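Slide 4. The gripper build, Trendley workshop

Say first that the arm was put together at the shared bench in July, over six evenings. Two fingers, one motor.

Mention the first motor stripped its gears and was replaced. Keep this short.

Slide 5. Bottles

Red juice on the left, brown bottle in the middle, orange drink on the right. Approach is from the side, low down.

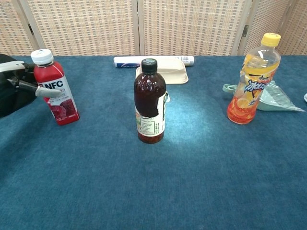 Jericho Bañez asked whether a softer pad would help more than a stronger motor. Say pads are next.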